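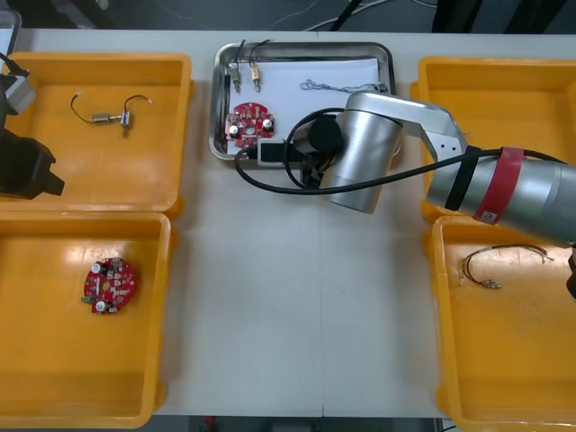
4. Data Collection

4.1 Task and workcell

The Evine set was collected on a two-arm bench cell at the Andetti laboratory. The task is sorting by kind: small electrical parts lie mixed on a central tray, and each has to be lifted and laid in a bin with others of its kind. The parts were drawn from returned household fans and from a box of unused spares, and they fall into three groups, which we call boards, motors and leads. A lead is any length of wire, with or without a terminal. A motor is counted as a motor even when its wires are longer than its body, and this turned out to matter for grasping.

The source tray is stainless steel with a raised lip, lined with white paper. Bare steel was tried during piloting in January and dropped. Reflections of the gripper fingers on the tray floor moved with the arm, and the early policy learned to track them. Paper removed the effect at the cost of some friction: a thin wire pushed sideways on paper tends to ruck the sheet, and the sheet then has to be smoothed flat before the next episode. The bins are yellow plastic with a low rim, so that a part can be released close to the floor without the wrist meeting the wall. They are glossy, and we kept them that way. Overhead lighting produces glare on the bin floors, and a model trained without it would be of little use in the shops for which the system is intended.

Bins stand on both sides of the tray, within reach of the arm on that side. The assignment of part kinds to bins was fixed within a block of episodes and changed between blocks. Before each block the operator seeded the bins with parts of the assigned kind, so that the destination could be read from the contents alone. No text label or floor marking was used. This makes the sorting rule visible in the first observation of an episode but not in any later wrist view, and the policy has to carry it forward.

4.2 Teleoperation

Demonstrations were given through a pair of Halvorsen hand controllers, one for each arm. The operator sat behind the cell with a direct line of sight to the bench and a monitor showing the wrist streams. Operators were told to work with the arm nearer the part, to leave the other arm at rest over its own side, and to move at whatever speed they could keep up for a full session. They were not told how to grasp. We wanted the natural spread of approaches in the data, including the poor ones.

One session comprised 15 episodes. An episode began with the arms at rest, and ended when the tray held nothing but paper or when the operator called a stop. Stopped episodes were kept and marked as such. The full set holds 172 sessions, of which the last was recorded on 14th June.
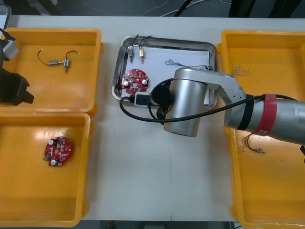 Parts were placed on the tray by hand. The person placing them followed a printed sheet giving the kinds to be used and a coarse region for each, but not an orientation. Strict placement was tried first and was slow, and the resulting starts were more alike than we wanted. Loose wires in particular do not repeat. Two attempts to lay the same lead in the same curve will differ by more than the finger opening, and for leads we therefore treat every start as a new one.

Boards were always placed with the component side up. Their tall capacitors give the fingers something to catch on, and several operators came to use them as a handle even though we had expected a grasp across the rim. Both strategies are present in the data. The rim grasp is the more repeatable of the two, but it needs clearance on both sides of the board, which a crowded tray does not always give.

Motors were the least troublesome kind to lift and the most troublesome to release. The body is rigid and sits well between the fingers. The wires, however, are thin and springy, and a bare end can remain over the rim of the bin after the body has been let go. We count an episode step as complete only when the body and all attached wires are inside the bin. Operators corrected a trailing wire by nudging it with a closed gripper or by regrasping the body and setting it down again. These corrections were left in the recordings and carry their own label, so that they can be included or excluded at training time.

4.3 Views and recording

Each episode is recorded from a fixed overhead camera and from a small camera at each wrist. The overhead view takes in the tray and the bins beside it, although an arm reaching across the bench will hide part of whatever is beneath it. This occlusion is systematic. The forearm covers the bins on its own side, often for most of a placement, and an observer with only the overhead stream may be unable to say whether the part was released. We considered moving the camera and decided against it — any mounting point that cleared one arm was blocked by the other.

The wrist views make up for this in part. Figure 3 shows the cell in two overhead views, followed by a wrist view in which a blue-and-white twisted pair, bundled at its middle by a pale sleeve or wrap and carrying a small black connector, lies on an orange surface ahead of the open fingers. At this range the individual conductors are distinct. From overhead a thin wire may be only a few pixels wide, and its crossings cannot be resolved. The wrist stream is thus the main source of information on where a lead can be pinched, and the overhead stream on where it should go. 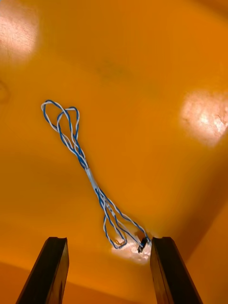

Exposure was locked on all cameras at the start of a session. Automatic exposure made the wrist images easier to look at but brought on a visible change in brightness whenever the fingers came down over a bin, and the change was correlated with the grasp itself. With exposure locked, white insulation can wash out where it crosses a patch of glare. We accepted this. The affected region is small and moves as the wrist moves, and a wire lost in one instant can usually be followed in the instants to either side.

White balance was also locked, but not matched between cameras. The same bin plastic may therefore appear yellow in one stream and orange in another. No correction was applied to the released images. Colour jitter was used in training in any case, and users who need matched colour can work from the calibration card recorded at the start of every session.

Joint positions, gripper opening and controller state were logged at 100 Hz and aligned to the camera streams by hardware trigger. Force at the fingers was not measured. Whether a part was held was inferred from the gap between the commanded and the measured opening, a signal which is dependable for motors and boards and nearly useless for a single thin wire. Grasp labels for leads were therefore set by hand, from the wrist stream.

4.4 Annotation and splits

Annotation was done by two people at the Fillesex site, neither of whom had operated the arms. For every grasp they marked the first contact, the lift, the release and the kind of part. Where the two disagreed on the moment of release by more than a few frames, the later mark was used. Disagreement over kind was rare and was confined to short leads still joined to a switch or similar component, which one annotator had first marked as motors. The rule was then written down, and the affected sessions were marked a second time.

We hold out 3,000 grasps for evaluation. The split is made by session, so that no held-out grasp shares a session with a training grasp, and leads with a connector are sampled more heavily than their share of the full set. They are the hardest case for every policy in Section 5. A connector resting close to a finger may be struck as the gripper closes, and the cable then swings out of the space between the fingers. Operators learned to approach from the free side of the connector, or to take the cable further along where several strands lay together. The second choice appears more often in later sessions than in early ones, and we report results with the sessions in order as well as shuffled.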